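Plokent Contact Kit for Contractors Abroad

The Plokent kit is made for people who work in countries with high kidnapping risk, and for the families who stay at home. It has a waterproof folder, 10 proof-of-life forms and a 26-page guide in plain English.

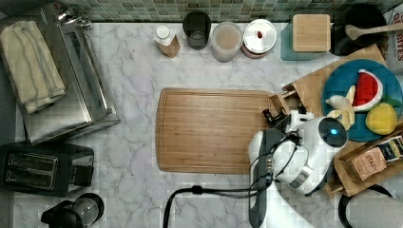
Forms are filled in before departure and kept sealed by one relative. Hilkka Lappalainen wrote the guide — she advised aid workers for many years — and it was revised in June.

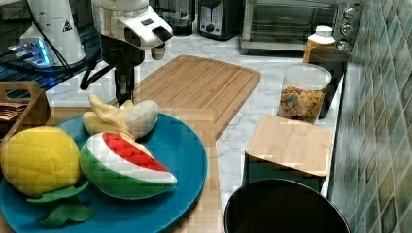
Price is $229 for one kit. Employers who order 200 or more should write to Tretgate for a quote.
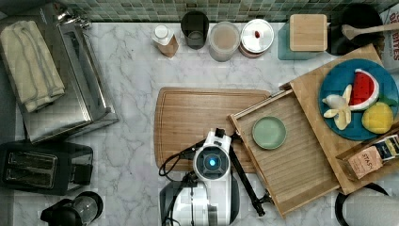 The kit does not include insurance or ransom cover. Spare forms are sold separately.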